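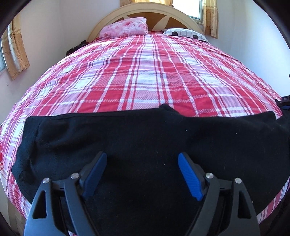
Bed with arched headboard and plaid bedspread

About Mirkik

Mirkik is a small family company for home textiles in Fakville. We began in July with 2 sewing machines in a rented room behind the bakery, and we sewed mostly curtains for the neighbors. Today we are a team of 18 persons and we keep 738 fabrics in our stock.

We make bedspreads, pillow covers, tablecloths and curtains, all cut to your measure. If your bed has an unusual size, please write us the length, the width and how far the cover should hang down. We will answer with a price, usually on the same day.

Our second workshop, in Clornley, does only repairs. There we change zippers, sew new edges and make old quilts smaller for children's beds. Some 59 families from the town bring us their winter covers every year.

Ki is our line of plain cotton sheets. It comes in white and gray, and it can be washed hot.

The shop in Fakville opens at 9 a.m. Please ring the bell at the side door.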